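# Gripper comparison, March

In this month we compared two grippers for our small parts cell: the Drater, with short stiff fingers, and the Plolton, with softer pads. Takumi Ikeda prepared the programs and I, Takeshi Kaneko, wrote down the results. We share the pictures for colleagues in Curthorpe who will do the same test later, and for everybody who must choose a gripper with a limited budget.

The sorting work is simple on purpose. Blocks with a red cube go to one bin, and blocks with a green round top go to the other bin. Two arms work over the same white surface, so each program must also know where the other arm is. 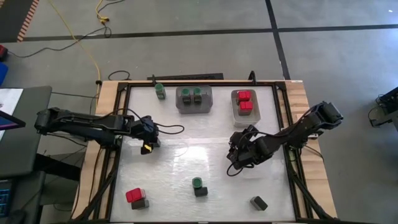 **Handling Group, Ueda Laboratory**

Both arms over the sorting area, with red pieces in the clear white tray and green pieces in the gray one. A plain block on its side is the most difficult start position, and we kept it in the test for both grippers.

We did 50 picks with each gripper before we changed any setting. The Drater was faster to close and it held the cubes very straight. Its weak point was the round tops: when the finger came down a little off center, the piece turned before it was lifted. The Plolton needed more time for each pick, but it forgave this kind of error. Takumi lowered the closing speed of the Drater and the turning became less, so a part of the difference was our own setting.

Please pay attention to the cables. At the first day we fixed them too short, and the wrist could not make its full rotation. Now we leave a wide loop and check by hand that it does not touch the bins.

After the blocks we wanted to try things from a normal kitchen, with a smooth surface and a shape that is not made for a robot. A round tin is a good test because it can slip and also rotate.
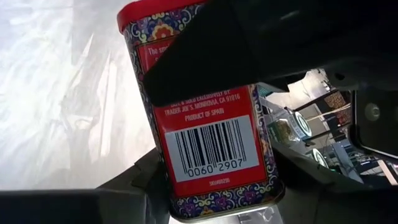

The wrist camera is the second part of our comparison. We tested 2 positions of the camera, and the closer one gives very good detail of the object, but the finger hides a large part of the label. For reading a barcode this is acceptable if the code is turned to the open side. For finding the edge of a lid we prefer the view from above.

Exposure is still a problem. When the camera looks toward something bright, the automatic setting makes the fingers almost black, and then our contact check fails. Takumi now uses a fixed value, and he changes it in the evening when the daylight is gone.

The complete log has 1342 lines, including the failed picks, and we can send it on request. The next test will use 12 objects of different weight, and both grippers will have the same closing speed from the beginning.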